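Robotics > Simulation > Reviews > Door kits

Tostimel door pack, reviewed after too many evenings with it

3 June 2020 | 14 comments | 37 shares

Short version: good doors, bad docs, and the method that ships with it is better than the doors. Buy if you do mobile manipulation in sim and are sick of drawing your own hinges. Skip if you only need a table and a cube.

Longer version. Tostimel is an add-on pack of house interiors for training door opening policies. Rooms, hallways, hinged doors, handles. You bring your own robot model, it gives you the places. In the box there is also a reference implementation of the Flaltier method, which I'd been meaning to try anyway. That's what sold me. I paid for it myself, no review copy.

Flaltier in a few lines, for anyone who skipped the write-up. Normal way: start the robot in front of a closed door, reward it for angle, wait forever. Most early rollouts never touch the handle so there's nothing to learn from. Flaltier starts from the other end. Door mostly open first, robot only has to finish the push and get through. Once that's solid, door a bit less open. Then less. Closed and latched comes last. Old idea (reverse curriculum, people have done it with pegs and keys and so on) but the twist is that it picks the starting angle per door, from the policy's own recent failures, and never from a fixed schedule.

Works? Mostly yes. See below.

Install. Annoying. Two config files that do the same thing and the second one wins silently. Lost an evening to that. The example script points at a folder that isn't in the download, you have to rename one. Fixed it, moved on, swore a bit.

Then the doors. This is where the money went and it shows. Panels have relief, the handles are proper levers with their own joint, the hinges have friction you can set. Floors change from room to room, so a policy that's secretly using floor color to find the threshold gets caught. I like that a lot. 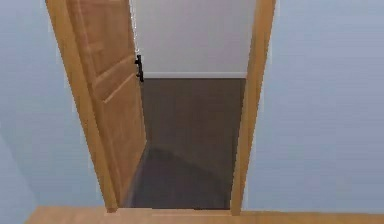 Walls are plain. Lighting is soft and forgiving, probably too forgiving. If you plan to transfer to a real camera you will want to randomize the textures yourself, the built in randomizer only touches hue and does it badly. Dagmar Machala left a patch for it in the comments under the release post and it's about the first thing you should grab. Her version does walls and floors separatly.

Camera. You can hang it wherever. I ran mine tilted down, low res, small network. Edges get chunky at that size. Didn't hurt training. It did hurt me, trying to work out from thumbnails why a run had died.

What I ran:

Same robot, same network, same reward, only the start states changed. Baseline is closed door every time. Second is a fixed schedule, door angle going down in steps. Third is Flaltier with default settings. 4,000 episodes each for a first look, then evaluation on doors held out from training. Evaluation was 900 attempts per method, closed start, no help.

Baseline: nothing worth printing. It learned to stand near the handle and wobble.

Fixed schedule: opened a fair few, but fell apart on doors swinging the other way.

Flaltier: 541 out of 900. On my one desktop machine, untuned. I was ready to be unimpressed and wasn't.

Where it fails is more useful than the number. Nearly all the misses are at the latch. It gets to the lever, gets a finger on it, presses, slides off, tries again from the same place, slides off. The pushing part is very good. Going through the doorway is very good. But the curriculum spends so long on open doors that the policy gets a strong habit of shoving the panel, and shoving a latched door does nothing. I turned down the time it spends above half open and that helped, I didn't do enough runs to give a figure so I won't.

Second failure, less common. Two doors near each other. The robot finishes with one and drifts toward whatever wood-colored thing is closest. The target door isn't marked in the observation unless you switch on goal input, and that's off by default. WHY is it off by default. Turn it on.

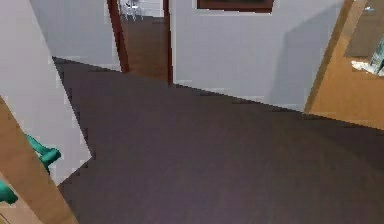

Hallway scene in Tostimel, teal gripper fingers at left against a wooden panel, doorway to the next room at the back.

The hallway scenes are the best part of the pack imo. More going on, furniture in the next room, stuff on the wall, shadows that fall across things in a way that breaks lazy vision. Policies trained only in the bare rooms dropped hard when I moved them to the hallways. Trained in the hallways and moved to the bare rooms, hardly any change. So if you have limited compute, start in the hallways. The manual tells you the opposite.

Compared to others. I used the Flendberg set before this. Flendberg is cheaper and runs faster, the doors are flat slabs and the handle is welded on, so there's no latch problem to solve and your success rate looks wonderful. Fine for navigation. Useless if the handle is the point. Šindelář is the other one people mention, nicer looking, much heavier, I couldn't get more than a handful of copies running side by side and gave up before I had a real comparison. Somebody with a proper cluster should do it.

Speed: ok. Handles with their own joint cost you. If you fix the lever for the early part of the curriculum (when the door is open anyway) you get a chunk of that back. There's a flag, it's called lazy_latch, it isn't documented, and it's off. Of course.

Support: wrote to them twice. First answer came quick and was useful. Second one, on the config files, still waiting. Next update is supposed to be August, with sliding doors. I'd rather have docs.

Pros
- hinges and levers that behave
- Flaltier code is short, readable, I could change it in an hour
- held-out doors are properly different from the training ones
- hallways

Cons
- docs, docs, docs
- texture randomizer
- useful options off by default
- reset sometimes leaves the door partway into the jamb, then the physics goes bang. Check for it and throw those episodes out or your averages are garbage

Would I buy again, yes. Mainly for the method plus scenes together, so I didn't have to wire one to the other myself. If you already have your own doors then just write the curriculum, it's a weekend.

Edit: Ottó Veres asked below if the 541 counts attempts where the door opened but the robot never went through. No. Open and through, both. Door opened only would be higher, I didn't log it seperately on that run and I'm not going to guess.

Edit 2: yes same seed for all three. Yes I know one seed is not enough. Another 4,000 episodes with a different seed are running now, will post in the comments when they're done.

Share (37) | Comments (14)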